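Subject: Re: [ice-carvers] Die grinder bits and cloudy fusing
From: Loubna Abdel Hamid
To: ice-carvers list

Arif Wibisono wrote:

> Hi all, second winter carving, first time posting. I've got a slot at
> the Nemcombe night market and I want to do a heron standing in reeds.
> The body I can manage. The neck scares me, and so do the reeds, which I
> was planning to carve separately and fuse on. Every time I fuse
> anything I get a white line through the joint that shows up like chalk
> under the lights. Also, what bits are people running for feathers? Mine
> seems to chatter more than it cuts.
> Arif

Arif, welcome! A heron is a lovely choice and you'll learn more from that neck than from a whole season of swans.

I'll take the joints first, then the bits, then have a go at talking you into a thicker neck than you want.
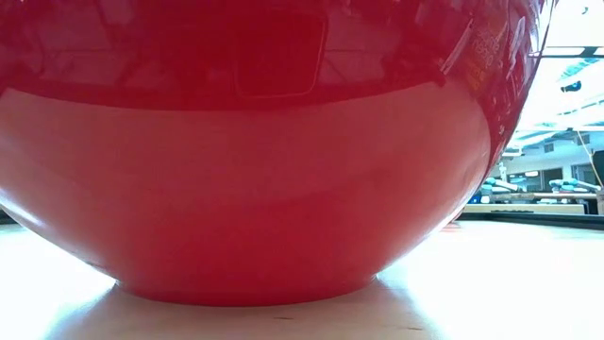
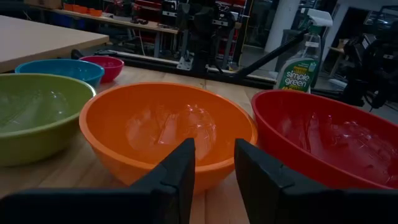 The white line is almost always trapped air or frost. Both faces have to be dead flat and they have to be clean. I use an aluminum plate, a thick one, left sitting at room temperature, and I move it in slow circles over the face until the whole surface goes shiny and I can see straight down into the ice. Do one face, do the other, put them together while they're both still wet and give a little twist so the water pushes the air out at the edges. Then leave it alone. I know you'll want to wiggle it to check. Don't!

If your ice has come straight out of a hard freezer, let it temper before you put the plate anywhere near it. You want the surface clear and a bit sweaty, with no frost bloom on it. Plate a very cold block and you can hear it ticking as it crazes, and those tiny cracks read as white under coloured light. I lost the tail off a mermaid in Flornville that way, and it was a nice tail too.

For reeds, I'd cut a shallow slot in the base and set each one into it, packing the gap with slush made from shavings and cold water. Shave it back once it's hard. A flat butt joint on something that thin will hold fine in the cold and then let go the first time somebody leans a stroller against the table. And carve a few more reeds than you need – you'll break some on the drive over, everyone does.

Now the bits. Chatter is usually one of three things: the bit is dull, the shaft is hanging too far out of the collet, or you're running at the wrong speed. For feathers I go with a long tapered V bit and I like it slow, down at 3000 rpm on the variable grinder, with a light hand. People tell you to crank it right up and for roughing I agree with them, but at full speed on fine lines I skate all over the place. My current bit is a Mikora, and I paid $80 for it at the end of last season. I grumbled at the till and I've loved it ever since. It leaves a crisp edge and the snow comes away in one long curl instead of spraying down your sleeve.

Do your feather lines last, and do them deeper than looks right on the bench. Outdoors they soften faster than you'd believe, and a shallow line is gone before the crowd gets there. On the breast I don't bother with individual feathers at all, just long sweeping cuts that follow the body, and then I save the fussy work for the wing where the light catches it.

About that neck. Draw your S curve full size on paper, tape it to the block, and then make it thicker by a finger on both sides. Bring the bill down so it nearly touches the tallest reed, and let the two meet if you're at all worried. From the front it looks like he's about to strike, and you've quietly given yourself a second support. Watch the grain of the block as well. I like the layers running up and down through the legs, and I won't put a neck across a feather (the cloudy bit in the middle, for anyone else new on here) if I can help it.

Are you buying your block or making it? Charbonneau still does a 300 lb clear one and they'll cut it down for you with a couple of days' notice. Ask for the end they harvested last if you can, mine have been beautiful. They're closed Sunday so sort it out before the weekend.

One thing I'd love to hear back on from the rest of you: has anybody tried backlighting a fused piece from underneath with the warm LED strips? I did five small fish that way last winter and the joints vanished completely, but the bases hollowed out sooner than I'd planned for and two of them were leaning by closing. I'm wondering about a sheet of clear acrylic between the strip and the ice, maybe with a gap for the meltwater to run off.

Arif, please send the drawing to the list before you cut. We all like a heron.

Loubna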